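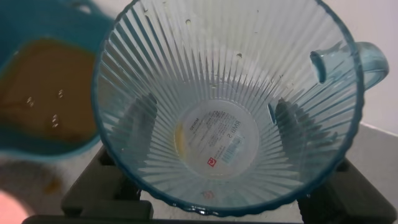 Wrist cam, clear pitcher in the dark holder, teal container at left.

March, 14:20. Gripper comparison, pouring bench. Arm and controller unchanged, only the fingers swapped. Gumus fingers first, then Dusier.

Gumus: 40 attempts on the handle, 27 clean grasps. Most of the misses were the fingertip riding over the outer curve of the handle and closing on air. Dropping the approach height helped a bit. Closing force left at default.

Dusier: wider pads, better hold on the handle, but they block more of the wrist view on the left. Not scored yet. Oluwatosin Okonkwo wants the same start poses for both, so I have saved them under set 176.

Camera: exposure fixed at 1225 on the Kettani driver. Auto kept hunting on the ribbed wall.
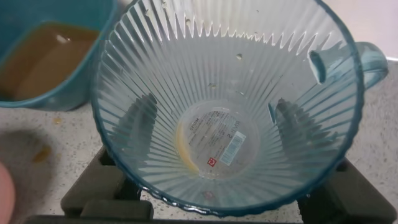 Same setup, pitcher from almost directly overhead. Brown drops on the counter at left.

Rim fit is poor on clear plastic — the ribs give a lot of false edges and the circle jumps between them. The handle outline is darker and tracks better. Try fitting the handle first and working back to the rim.

To do: wipe the bench, Dusier run with set 176, ask Plalano about narrower pads.

2 comments · 0 shares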